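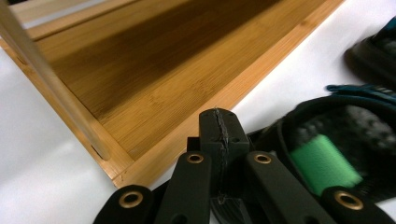
Gripper v3 over the bamboo tray, seen from the wrist

Home | Forums | Builds | Tools | New Posts | Log In

Hand-held gripper, third print, come poke holes in it

parri_bench wrote:
Got the new linkage together last night and I'm so happy with it! Four flat arms, a brass grommet pressed in near the tip of each one, and the slop I was complaining about in October is gone. Print took 20 hours on the Wurum. Next up is lifting small stuff out of the tray by hand, and if that goes well I'll bolt it to the arm.

Hildegard Reinholz wrote:
Love the grommets. What's going on with that seam up the middle of the housing though? It looks really ragged. I'd reprint before you put a motor behind it.

parri_bench wrote:
Yeah, it's ugly. I think it's only cosmetic, the two screws do the holding. I squeezed it 700 times while watching a movie (my hand hurts) and couldn't feel it move.

vodov49 wrote:
Squeezing by hand tells you very little, sorry. A motor jerks. Mine held up great until the first hard stop and then split right along the joint. Sand both faces flat, glue, clamp overnight.

Jocelyn Fajardo wrote:
Going to disagree on the glue. You'll want back in there the first time a link binds. Put in longer screws and leave it so it opens! I've had mine apart more times than I can remember.

vodov49 wrote:
If it binds that often, fix the holes.

Jocelyn Fajardo wrote:
Ha, fair. Still not gluing.

Hildegard Reinholz wrote:
Could you print the housing in one piece, standing up? More support to pick out, but no joint at all.

parri_bench wrote:
Ooh, hadn't thought of that. The spring pocket might be a pain to clean out but I've got plenty of black left on the spool. Trying it tonight, and if it fails I'll go with longer screws. Does anyone at the Jalodville shop have M3s in 20 mm?

Jocelyn Fajardo wrote:
Top drawer, left of the drill press. Take a handful.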